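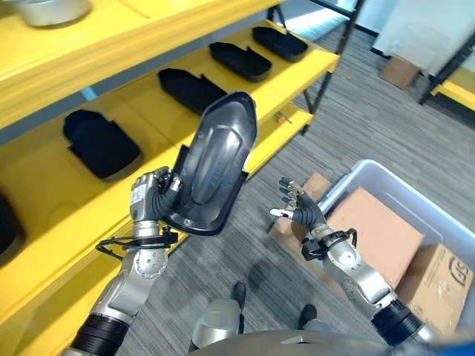 Yellow shelf boards with a rounded front edge.

Shelf (storage)

A shelf is a flat surface, fixed or freestanding, that holds things up off the floor. I've been writing entries for this household encyclopedia since June and shelves are the one I kept asking for, so bear with me if I run on a bit!

Types

Most shelves you'll meet are either bracket shelves, which hang on a wall, or shelving units, which stand on their own posts or side panels. Floating shelves hide their hardware inside the board (lovely to look at, fussy to put up). Then there's the corner shelf, which I've never managed to get level.

Materials

Wood is the old standby. Pine is cheap and easy to cut, but a long pine board will sag under books. Steel handles weight better and doesn't mind a damp basement, as long as the paint isn't scratched through. Glass is for ornaments, in my opinion, and Leonor Pinheiro, who edits this section, wants it noted that she disagrees.

Sagging

Sag grows very quickly with the length of the span. Double the distance between supports and an evenly loaded board can dip about 16 times as much under the same load per foot. A stiff strip along the front edge helps a lot, and so does a middle bracket.

Shelf edges

Square edges are the easiest to make. Rounded ones are kinder to elbows, and I'd pick them for any hallway.

See also: Bookcase, Bracket, Cupboard, Pantry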